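Rustura opens orders for Mireck, a bench kit for robot PC repair

Rustura has started taking orders for Mireck, a tabletop kit that gives a small robot arm a real job to practice: taking apart and putting together ordinary desktop computers. The first boxes ship in March, and for anyone who has tried to get an arm to do more than stack blocks, it's a fun one to see arrive.

The kit comes with a molded parts tray, a set of 19 short tasks, and the software to run and score them. Buyers bring their own arm and their own computers. Rustura says any full-size desktop with a removable side panel will do, and that old office machines are the best choice — they're cheap, they're everywhere, and they were built to be opened.

The tasks start out easy. Early ones ask the arm to pull a memory stick and park it in the tray, or lift a loose cable out of the way. The later ones are a lot harder. Setting a processor down in its socket leaves almost no room for a sloppy grip, and Rustura has put it near the end of the set for good reason. Each task can be run alone or chained with others, so a lab can build up to a full swap at its own speed.

We got some time with an early kit at Qaisi, a repair training shop that has been running it on a shared bench since the fall. The staff there has logged roughly 700 runs so far. Memory swaps have become routine, and processor placement is coming along, with the arm now finishing the job in 9 tries out of every 19. That may sound low, but it started the winter at zero!

What stands out in use is the tray. Parts go back to the same spot every time, so the software always knows where to look, and resetting between runs takes seconds. The processor gets its own square pocket, sunk into the plastic next to a slanted raised block.
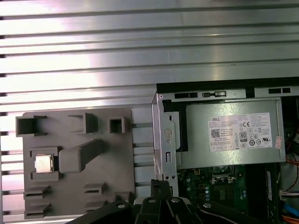 Power supplies are still off the task list, and the one in each computer stays bolted in throughout. Rustura plans to add cable work later in the year, starting with the big multi-pin connectors, which are stiff and awkward even for people.

The full kit sells for $2,369. Schools can get the tray and the tasks alone for $700, with the scoring software left out. Stimico is handling orders and support in North America and will lend a kit to training programs for a month before they buy. Anyone who already has an arm sitting idle on a shelf should take a look at the loan — the first month's slots were filling up when we checked.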